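From: Elie Hattar
To: Rivera skin clinics list
Subject: Re: Peels in the winter, and how long to wait after retinol

Hello Rommel and everybody,

Thank you for the long message. I answer between your lines and then I add the points which I promised to the list in November. Please excuse if something is not well expressed, I wrote it between two clients.

Rommel Padilla wrote:
> We have started to offer the Flondeo lactic peel at our place, 30 percent,
> and I see that my colleagues do not agree about the pause after retinol.
> One says three days, one says a week, and the leaflet says only "stop
> before treatment". What do you do at Watik? Also, do you accept clients
> who had waxing on the upper lip in the same week?

For retinol from the shop we ask seven days without it before the peel, and seven days after. For prescription tretinoin we ask two weeks, and the client must speak first with the doctor who gave it. I know that some of you have a shorter rule. I had two clients last winter with three days of pause, and both had red patches on the cheeks for longer than I like, so I went back to the week.

For waxing: no, we do not peel on an area that was waxed in the same week. If the client does not want to move the appointment, we cover the upper lip with a thick layer of petroleum jelly and leave it out completely. We write this on the card and the client signs.

> And do you neutralize, or only rinse? The Trastine one that we used
> before did not need it.

With the Flondeo we neutralize always, even when the skin looks calm. I had the Trastine too, for one year, and it is true that rinsing with water was enough there. But please do not carry the habit from one product to the other. My younger colleague did this once and the client telephoned in the evening, still burning.

> How many do you do in a season?

From October to March I had 159 peels, and 27 of them were first visits. I do not do a full peel at a first visit. I do a small test behind the ear, I give a mild enzyme mask, and the person comes back after a minimum of two days. Some people are disappointed by this and I lose a few of them to the place across the street. I can live with it.

Now the points for the list. Several of you asked how we arrange the appointment itself, so I copy it from our wall sheet and make it a little longer.

1. Before the client sits down
Read the card again, also when you know the person well. Ask about new medicines, about sun in the last two weeks, about cold sores. With a history of cold sores I do not peel around the mouth without the advice of the doctor.

2. Preparation
Cleanse twice, dry with gauze, degrease with the solution that comes in the kit. Put the petroleum jelly at the corners of the nose, the corners of the eyes and the lips. Have the neutralizer open and in reach of your hand before the first drop of acid goes on.

3. Application
Start at the forehead, then cheeks, chin, and the nose last. The timer begins with the first stroke. One minute at the first peel, and at each next visit you can add thirty seconds if the skin was quiet. I do not go over four minutes with this strength.

4. The card
Write the time, the layer, the place where it was red first. Write it when the client is still in the room. I keep the cards in a box with a capacity of around 200 and the older ones go in the cabinet. 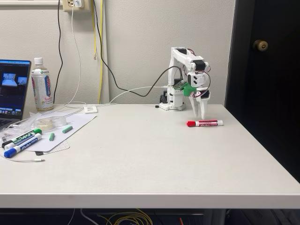 5. After
Cool compress, simple cream without perfume, mineral sunscreen. No gym, sauna or hot bath until the next evening. The client must not pull the skin if it flakes, and I say this twice because they all pull it.

6. The next visit
Three weeks minimum, four is better for dry skin. If somebody asks for a faster rhythm before a wedding, I offer a hydrating facial in the week between.

Rommel, about the price I prefer to write you directly. And can anybody tell me if the new Flondeo bottle drips for you also? Mine runs down the neck every time, and the label is already not readable.

With kind regards,
Elie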